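Stop Tuning the Controller First

Every few weeks somebody in our office says the controller is bad. The arm moved to the packet, closed the fingers, and came up with nothing or with half a packet. Then the same person opens the gains file and starts to change numbers. I have done this too, more times than I like to remember. My opinion, after four years of writing software for picking, is that in most of these cases the controller is innocent, and that we look at it first only because it has the nicest knobs.

Let me give the case that changed my mind. At Likside we were packing small snack bags into boxes. The planner was Juvar, which we wrote ourselves, and the policy on top was trained from human demonstrations. In May the success rate went down and nobody could say why. Two of us spent 15 working days on the controller. We made it stiffer, then softer, then we added a filter, and at the end the rate was the same as at the beginning, only the motion looked prettier.

The problem was time. The camera images carried the timestamp of when the computer received them, and the gripper width carried the timestamp of when it was measured. Between the two clocks there was a difference of 30 milliseconds on a good day and much more when the disk was busy. So the policy learned to close the fingers a little before it had a reason to. With a stiff box you would never notice. With a light bag that moves when you touch it, you notice every time.

Reda Tazi found it, and not with any clever tool. He plotted the finger width against the picture number for one demonstration and saw the fingers closing on air. It took him one afternoon. I still feel some shame about those 15 days.

What I take from this is that the software which records and replays data deserves the same care as the software which moves the motors. In many teams it does not get it. The control loop is reviewed by the senior people and has tests. The recorder is a script that someone wrote in the first week, and it has a comment at the top that says it is temporary. Then 400 demonstrations go through this script and everything we train stands on it. 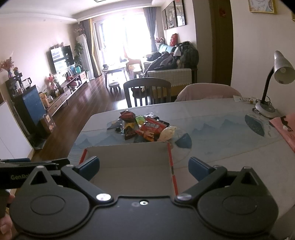
Homes make this harder. In our lab the light is fixed, the table is grey and the background is a wall. In a living room there is a big window, a shiny floor, a television that may be on, and a tablecloth with a pattern that somebody chose because they liked it. Camera tracking has plenty to hold on to in such a room, but some of it is reflection and some of it is a moving screen. If your tracker takes a point on the television as a fixed point of the world, the hand path it gives you will drift, and no controller can repair a path that was wrong before it arrived.

Some colleagues answer that more data will wash this out. I agree up to a point. Random errors do get smaller when you have many examples. A clock difference is not random, it pushes always in the same direction, and the more data you collect the more firmly the policy believes in it. I would take 10 clean demonstrations for checking a pipeline over a full disk that I cannot trust.

There is also a fair argument on the other side, and I do not want to hide it. Sqalli, the open planner that many small teams use now, had a real bug in its speed limits, and people who blamed their data lost weeks on it. Controllers do fail. On our older Vorus arm the wrist joint had so much friction that slow motions came in little jumps, and only tuning could help. I do not say never touch the gains. I say look at the record before you touch them, as looking is cheap and tuning is expensive and leaves marks in the code that the next person has to understand.

Perception people will perhaps not like my second opinion. I think a grasp detector should be allowed to say "I don't know", and the planner should be written to accept this answer. A pile of crumpled bags has no clean edges. One bag lies over another, the shiny ones change colour with the light, and the detector still gives a confident box around something, as we have trained it to always give one. Our planner then makes a perfect path to a bad place. When we added a simple rule - if the score is low, move the camera a little and look again - we gained more than from any change of model that year. The rule is a few lines long. It was hard to get accepted, because it made the average cycle slower and the slower number was the one on the weekly chart.

So my request to team leads is small. Put the recorder under review like any other part. Write down which clock each stream uses. Replay one demonstration by eye at the start of each collection day, and let the person who does this stop the work if the fingers close on air. We have done it since that May and it costs us a coffee break.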